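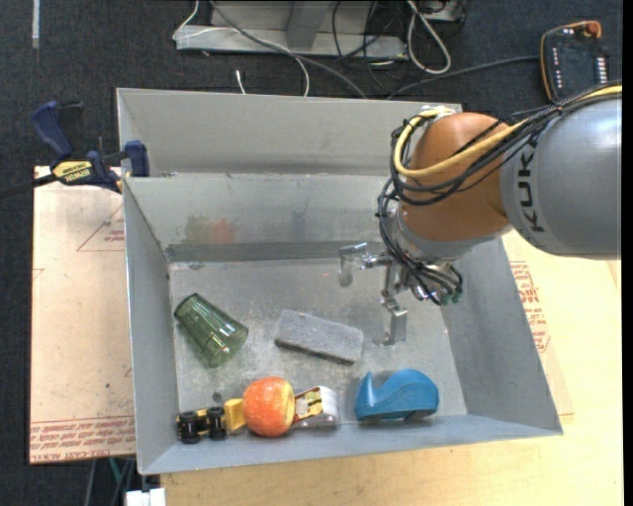
Chapter 3
Counting Arguments

3.1 What this chapter covers

Many questions in discrete mathematics ask how many objects of a certain kind there are. Others ask whether an object with a given property must exist. A surprising number of the second kind can be settled by answering the first. If we know how many things we have and how many places there are to put them, we can often say something definite about the outcome without knowing how the placing was done.

We assume you have read Chapter 1 (sets and functions) and the first half of Chapter 2 (proof by induction). The section on graph colouring in Chapter 2 is not needed until Section 3.6.

By the end of the chapter you should be able to:

use the sum and product rules, and say which of the two applies;
count ordered and unordered selections, with and without repetition;
state and prove the pigeonhole principle in both its forms;
apply inclusion and exclusion to two or three sets.

Throughout, all sets are finite unless we say otherwise, and |A| means the number of elements of A.

3.2 The sum and product rules

Sum rule. If A and B are sets with no element in common, then |A ∪ B| = |A| + |B|.

Product rule. If A and B are any sets, then |A × B| = |A||B|.

Both rules extend to any finite number of sets by induction. The condition in the sum rule matters, and leaving it out is the most common mistake in the exercises. If A and B overlap, the elements they share are counted twice. Section 3.7 deals with how to correct for this.

Example 3.1. The towns of Stenar and Mottram are joined by three roads, and Mottram and Vultik by four. There is no other way from Stenar to Vultik. A route from Stenar to Vultik, passing through Mottram once, is a choice of one road from the first group and one from the second. By the product rule there are 3 × 4 = 12 routes. If a bypass with two roads is now built directly from Stenar to Vultik, the sum rule gives 12 + 2 = 14.

Example 3.2. How many whole numbers from 1 to 100 contain the digit 7? It is easier to count those that do not. Write each number from 0 to 99 with two digits, using a leading zero where needed. Each digit can be any of the nine other than 7, so 9 × 9 = 81 of them avoid it. Replacing 0 by 100 changes nothing, as neither contains a 7. The answer is 100 − 81 = 19.

The method of Example 3.2, counting the complement, is worth trying whenever the phrase "at least one" appears in a question.

3.3 The pigeonhole principle

Theorem 3.3. If n + 1 objects are placed in n boxes, then some box contains at least two objects.

Proof. Suppose every box contains at most one object. Then the total number of objects is at most n, which contradicts the fact that there are n + 1 of them.

The proof takes two lines, and the theorem looks too simple to be useful. The difficulty in practice lies in deciding what the objects and boxes should be.

Example 3.4. Among any 11 whole numbers there are two whose difference is divisible by 10. Take the numbers as objects and the ten possible last digits as boxes, first supposing that none of the numbers is negative. Two of the numbers share a last digit, and their difference ends in 0. For negative numbers, use the remainder on division by 10 in place of the last digit.

Theorem 3.5 (general form). If m objects are placed in n boxes, then some box contains at least m/n objects.

The number of objects in a box is whole, so when m/n is not a whole number we may round it up. With 100 objects and 39 boxes, for instance, m/n lies between two and three, and some box holds at least three objects. The proof follows that of Theorem 3.3 and is left as Exercise 4.

Note that neither theorem says which box is the full one. An argument of this kind proves existence only. If a question asks for the box itself, further work is required.

Exercises for Sections 3.2 and 3.3

1. A code word in the Vudex system is two letters from an alphabet of 26 followed by one digit. How many code words are there? How many have two different letters?

2. How many whole numbers from 1 to 60 are divisible by neither 2 nor 3?

3. Show that among any five points inside a square of side 2 there are two whose distance apart is at most √2.

4. Prove Theorem 3.5.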